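# Opening the Simulation Room: An Interview with Evanthia Moschos

The Dovhaniuk Building held its open day on 3/7/26, and for the first time the robotics floor was part of the tour. Visitors were taken through in small groups, and 101 of them signed the book at the second-floor desk. Evanthia Moschos, who directs the simulation program at the Stesthorpe campus, spoke with the newsletter in her office the following morning.

Her program does most of its work inside a computer. A robot arm is modeled in software, placed in a modeled room, and given tasks to practice. Only when a task has been performed well enough in software is it handed to the hardware laboratory downstairs.

"People come up the stairs expecting to see metal," Ms. Moschos said. "They see four desks and a large screen. I was worried that they would turn around and go back down to the coffee. Most of them stayed past their time."

The main demonstration used Neltell, the program's own set of simulated household rooms. The set has 37 rooms at present, and each can be furnished in different ways. Visitors were given a handheld controller and invited to steer the arm while the large screen showed the view from just behind its fingers.

According to Ms. Moschos, this view was the hardest part of the day to explain and also the part that drew the most questions. The view turns as the wrist turns, so a floor or a wall may run across the screen at a steep slant.

"A gentleman asked me whether the room was falling over," she said. "I told him to tilt his own head and look at the door. He did, and then he had it. After that he explained it to everyone who came in behind him, and he did it better than I had."

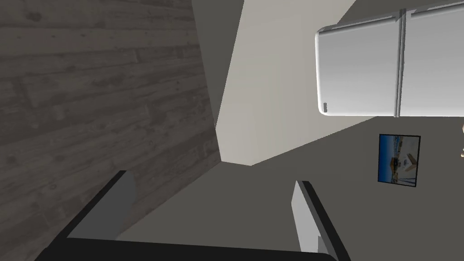 Simulation Program – Department of Robotics and Automation, Stesthorpe Campus

Several visitors asked why the rooms look so plain. The refrigerator is white and smooth, the walls carry no marks, and the wood planks are among the few surfaces with any grain. Ms. Moschos said that the plainness is a choice. The arm must learn where a surface ends and where an object begins, and detail is added in later stages of the work.

"Ostap put a picture on the wall, a blue sky and some water, and that was the thing the children wanted to talk about," she said. "They wanted to know if the robot likes it. I said that the robot has not told us."

Ostap Skoryk builds the rooms for the program and was at the controls for the afternoon groups. He joined the interview briefly. Asked what he had learned from watching members of the public drive the arm, he spoke of speed.

"They are much slower than we are, and they bump into fewer things," Mr. Skoryk said. "They open the fingers wide, they stop, they look, they move a little. We have become careless. I saved 17 of the visitor runs, with permission, and I want the team to watch them."

Ms. Moschos was asked about the limits of the method. She answered at some length. Weight and friction remain difficult, she said, and soft items such as cloth are harder still. A grasp that holds in software may slip on a real cup. Her team keeps a written log of such differences – it stands at 583 entries – and reviews it with the hardware laboratory each month.

"I showed the log to anyone who asked," she said. "A visitor should see what does not work. Two teachers sat down and read several pages of it."

The hardware laboratory, led by Hryhorii Tkachenko, was open on the same day. Some groups were able to try a task upstairs and then watch the arm attempt it on a bench. Ms. Moschos would like to make this the standard route for every group, and she has asked for a longer visiting period at the next open day, planned for October.

She also hopes to provide a second controller, as the wait for the first grew long by early afternoon. School groups that wish to reserve a place may write to Yevdokiia Ivanyshyn in the visitor office, stating the size of the group and the grade level.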